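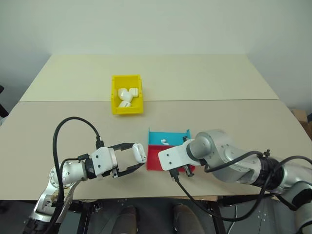
Yellow bin on the bench, earbud cases inside

cotley_jen
Okay, I have to gush for a minute. I did my first full year of language learning purely by listening, and I think it's the most fun I've had with a hobby since I was a kid. No flashcards, no grammar book, just Taiwanese Mandarin podcasts on every walk, every dish session, every bus ride. I logged 308 hours! In September I overheard two women in line at the bakery arguing about whose cousin was getting the bigger apartment, and I followed the whole thing. I bought my bread and grinned all the way home.

Anyway, I want to hear from other listeners. What do you play, how do you keep it going, and do you re-listen or always move on?

flavivora
Congrats!! 308 is a lot of walking. I re-listen like crazy. I'll take one episode of maybe 22 minutes and play it every morning for a week. The first day is mush. By the fourth day I'm laughing at jokes I didn't know were in there, and by the end I'm saying lines along with the host. I don't think I've learned a single word from an episode I only heard once.

huang_st_bob
I'm going to be the grump. I did listening-only for Portuguese and hit a wall. I could follow a talk show fine, then somebody asked me where the restroom was (at my own job) and I stood there like a post. Input is great, but if you never open your mouth, your mouth doesn't learn. I'd trade half of those hours for a tutor.

cotley_jen
Fair, Bob, and my speaking is definitely way behind. But I didn't want to speak yet! I wanted to understand radio dramas. Different goal.

huang_st_bob
Then call it a radio drama hobby, and I have no quarrel with you. The title says "listening is all you need."

cotley_jen
Ha, okay, the title was me being excited at 6 a.m.

Wen-hsiung Cheung
Native speaker dropping in. I teach an evening class for adults, and the students who listen a lot have much better tones than the ones who only read. You can hear it the first night. So I side with Jen for the first year. After that I side with Bob, and I'd add that you should read the transcript once you know the episode well. Characters stick faster when you already have the sound in your head. Please don't do it before listening, though. Once you've read it you hear what you read.

flavivora
Oh, that last part explains so much about my Cantonese attempt.

joma
Does speed matter to anyone? I slow everything down to 0.8 and my roommate says it sounds like the hosts have been up all night.

Wen-hsiung Cheung
Slow is fine for a first pass. Go back to normal speed the same day if you can. Slowed-down third tone gets very long and students copy it.

flavivora
I went the other way and bumped it UP once I knew an episode by heart. Normal speed felt so roomy afterward - highly recommend as a party trick for yourself.

huang_st_bob
I'll meet you all in the middle. I tried shadowing last night, talking right along with the audio, and it was embarrassing and pretty great. Did 31 minutes and my jaw was tired. Jen, try it with the dramas, you already know the lines.

cotley_jen
Trying it tonight with the episode where the landlord finds the parrot. I've heard that one nearly 22 times, so no excuses. I'll do both voices.

joma
Please report back on the parrot.

Comments (3)

Ming-te Chow
Found this thread while looking for beginner podcasts and ended up reading all of it. Does anyone have a list for total beginners? Everything I try is either numbers and colors or two professors talking over each other.

gardenpath
I'm with Bob. Two years of listening to French and I still order by pointing.

tess_w
Ming-te, try kids' bedtime stories! Slow, clear, lots of repeating, and some of them are really good. I still listen to the one about the fox and the umbrella.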